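Walking or riding for a member over 60? Grornmont Golf Club discussion board

Posted in: Club life and rules
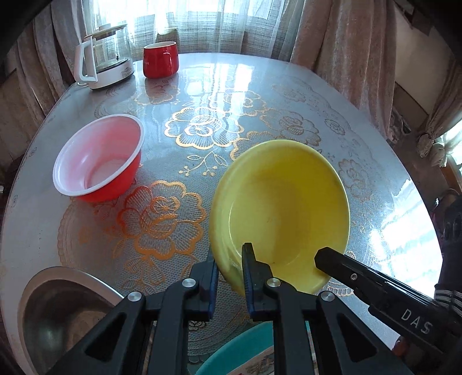
The table, yellow bowl and flowered cloth

fairway_pilgrim
Good morning to all. I am a member at Grornmont for two seasons and English is my third language, so please excuse me if I say something too directly. I would like to ask your opinion about the new rule for carts on the back nine.

As you know, from May it is obligatory to ride between 8 and 11 in the morning. The reason given in the letter is the pace of play. I have walked this course since I joined. I use a push cart, a Drurnier with three wheels, and I keep my place behind the group in front. In my opinion the slow rounds do not come from the walkers. They come from the searching of balls on 12 and 14, where the rough was left very high.

Does anybody know if the rule is final? And does anybody else wish to walk in the morning?

shortgame_sam
It's final for this season. They said so at the spring meeting. I get why you're annoyed, but try being stuck behind a walking foursome on the climb from 15 green to 16 tee.

fairway_pilgrim
Thank you for the reply. I was traveling during the meeting. I agree that the climb is long. I need for it perhaps two minutes more than a cart. But the cart must stay on the path at 11, 13 and 17, and then the player walks across the fairway with three clubs, and returns for the fourth one. I have watched this many times.

old_hickory
This. Cart path only is slower than walking, every time. Two players, one cart, balls on opposite sides of the hole. I played 47 years of golf before I ever sat in one and we got round fine.

divotqueen
Can I disagree a bit? I ride for my knees. The rounds I play behind riders are quicker than the rounds behind walkers, and I'm out there three mornings a week. Not everything is a plot to sell cart rentals.

old_hickory
Didn't say plot. But the rental isn't free, is it.

divotqueen
No, and I'd be happy to see it cheaper for members who are forced to take one. That would be a fair thing to ask for.

fairway_pilgrim
I respect this very much, and I would never ask that somebody with painful knees should walk. My question is only about the choice. For me the walk is half of the pleasure. Between the shots I speak with my partners, I look at the trees, I become calm after a bad hole (there are many). In the cart I arrive at the ball too early and I am still angry from the last shot.

shortgame_sam
Ha, ok, the angry part I recognize.

tee_box_tourist
Visitor here, I play my golf at Ouellet. We had the same fight. What we ended up with was walkers allowed at any hour, but if you lose your place on the course you let the group behind go through. No arguing with the marshal. It has worked all right for us. Our back nine is 3000 yards and pretty flat though.

shortgame_sam
Ours is 3441 from the back tees and it is definitely not flat.

fairway_pilgrim
The example of Ouellet is interesting. I do not play from the back tees, so for me it is shorter, but the hills are the same hills. Would it be possible to propose such a rule here? I would sign my name, and I would accept that I lose the right to walk in the morning if I am told two times that I am slow.

mulligan_max
Count me in for that. Also, side question, is the Elitz bag any good on a push cart? Mine twists on every slope and I'm sick of straightening it.

old_hickory
Get the strap with the rubber on it. Lower one, not the upper.

divotqueen
Let's keep bags in the equipment section please.

mulligan_max
Sorry sorry.

divotqueen
Back to the point. I would sign the Ouellet version too, if it also asks for a lower cart fee for members. And I would want somebody to cut the rough on 12 and 14. I lost four balls in there last week.

shortgame_sam
I won't sign, but I won't argue against it either. If it gets tried, try it for a month and look at the round times. My group took over four and a half hours yesterday and we were all in carts, so maybe I should be quiet.

fairway_pilgrim
This is very fair. I will write a first text tonight and put it here, so that you can correct my mistakes, in the golf and in the grammar. I will include the fee and the rough. If a walker wishes to join me tomorrow, I have a tee time at 11:20, when it is still permitted to us.

mulligan_max
I can make 11:20. See you at the putting green.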